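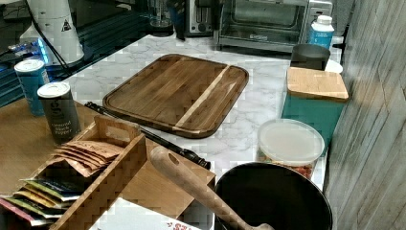

Dzifa Mahama has always maintained that the arm did what it was told, and that the trouble lay in what it was told about the counter. Most later accounts of the Homwood slip fault begin from her remark, and this one may as well do the same.

The Homwood slip fault is the name given to a recurring failure in kitchen robots running the Collolari grip controller, in which an arm holding a long, thin object by one end would carry on with its task after the object had turned in its fingers. It takes its name from the Homwood test kitchen, where it was first written up in April, during trials of tidying and table-setting routines.

Background

A home kitchen is a hard place for a robot, as anybody who has tried to work in one with a cousin or two underfoot will understand. Counters are shared by things of every size and finish - cutting boards, pans, tea boxes, jars with smooth lids - and a handle may well be resting across the rim of something else. The Collolari controller was written to cope with this by judging its hold from the pressure at the fingertips. If the pressure stayed steady, the hold was taken to be good.

The fault

With a spoon or spatula picked up near the end, the weight of the far end could make the whole thing swing slowly downward. The pressure hardly changed while this went on, so the controller saw nothing amiss, and it went on planning its path as though the utensil were still level. The low end then caught on whatever stood in the way. In the first recorded case it hooked the rim of a pan and dragged it toward the edge of the counter before the arm reached its force limit and stopped.

Nobody was hurt. The pan was cold, as all pans were during the trials, but Gumaro Meléndez, who wrote the report, noted that the same motion over a lit burner would have been a very different matter, and he asked for stove work to be put off until the cause was known.

Investigation

The team first blamed worn finger pads, and a good deal of time went into changing them, with no real improvement. Meléndez then went back through the stored runs, all 1,867 of them, and found signs of turning in 370. Most had done no harm and had been marked as successes, the utensil having ended up more or less where it was wanted. Only 7 had ended in contact with another object.

It was this marking that bothered Mahama the most. She argued at some length that a run should be judged by the whole of its path, and the scoring rules were rewritten along those lines.

Correction

The fix came in 2 parts. The arm now takes a second look at a held object after lifting it and again before crossing over anything else, and it sets the object down if the angle has changed. The force limit for sideways pulls was also lowered, so that a snag stops the arm sooner. The Bañuelos gripper, with its wider pads, was tried as well and did turn less, though it had trouble with flat lids and was dropped.

Some users have complained that the corrected arm is slow and a bit fussy, and the extra looks do add up over a long tidying job.

Related articles
Collolari grip controller
Bañuelos gripper
Force limits in household robots
In-hand rotation
Scoring of robot trials

Reader comments

tilly_r: Thank you for this! We fought the same thing with ladles for ages and changed our pads too, more times than I care to admit.

Oswin: Does the second look work with clear plastic utensils? Ours can't see them very well even when they're lying still.

marrowfat: The section on scoring could be longer. I'd love to know how the old runs were handled once the rules changed - were they all marked again, or only the bad ones?

Contact the editors | Copyright Datdale | Last edited 26 October 2019 | Back to top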